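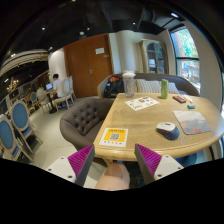 *Desora hand-held gripper with the ribbed magenta pads fitted, trial table, ground floor.*

## Desora hand-held gripper, ribbed pads

**Stock code 2336. Loan or purchase. Page last changed July 8, 2020.**

Desora's own leaflet calls this gripper "ready for any tabletop". We have read that line on a lot of leaflets, so we tried it on an ordinary wood-grain table with the sort of things people leave lying about: a computer mouse, stickers, a slim can, a tall tumbler with a lid. None of it was bought for the job.

What you get is a pair of ribbed pads on pale plates, held on with dark screws. The ribs are fine and run close together. Desora says they stop things turning in the grip. Mwanaisha Minja had the first go and thought they helped with the can, though she has used the flat Nørgaard pads for years and wasn't ready to swap. I'd put it no higher than that.

The camera is the stronger half of the kit. It takes in the table and most of the room behind it - handy for working out later where your arm was, less handy if you want fine detail. Small print goes soft. If you need to read labels, look at the Britelby instead and put up with its narrower view.
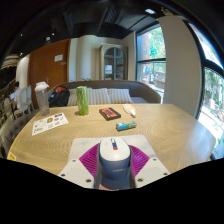 Mixed tables are also where I'd be careful with the claims. A flat box and a sheet of stickers ask for quite different things from the same two pads, and the leaflet has nothing to say about thin sheets. Lucie Grewal asked Desora in writing and was sent the leaflet again.

**Against the others**

- Britelby: sharper camera, heavier in the hand
- Nørgaard: flat pads, dull but dependable
- Desora: widest view, pads unproven past a few sessions

**Price:** 1593 to buy, 80 a day on loan. Spare pads are 18 a pair.

My advice is to borrow it before you buy. Faith Owino handles loans and will want the screws checked when it comes back. We'll look at the pads again in September.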